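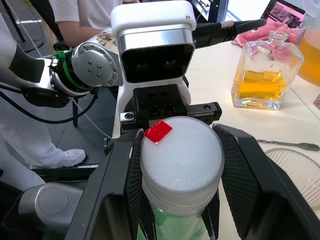
Rotating the Jamstead service account keys

Applies to the Jarnbridge and Petersen sites. Drerov hosts use a separate key store and are not covered.

You will need an admin login on the key server, a shell on one host at each site, and the current host list. Allow 19 minutes per site. Do not start while the Monday backup is running – it holds a lock on the key store and step 3 will fail.

1. Log in to the key server and export the list of active keys. Save it with the change record. Check that it contains no key marked "pending".

2. Generate the new key pair. Set the lifetime to 300 days. The private half stays on the server and must not be copied to a laptop or a shared drive.

3. Publish the public half to the site group. Hosts poll for changes every 700 seconds, so leave at least one full interval before going on.

4. On the test host, run a login with the new key. A successful login writes event 204 to the access log. If the event is missing, check the clock first. A host that has drifted will reject a valid key.

5. Set the old key to "retiring". Logins still work in this state but each one is logged as a warning.

6. Search the log for those warnings after a working day. Any script listed there still has the old key in its settings and needs changing by hand.

7. Revoke the old key and close the change record.

Rolling back

Up to step 6 the old key can be set back to "active" from the same menu. After step 7 it cannot be restored – generate a new pair and start again from step 2.

Page owner: Nelu Tudose. Last checked in August by Valentin Dobre.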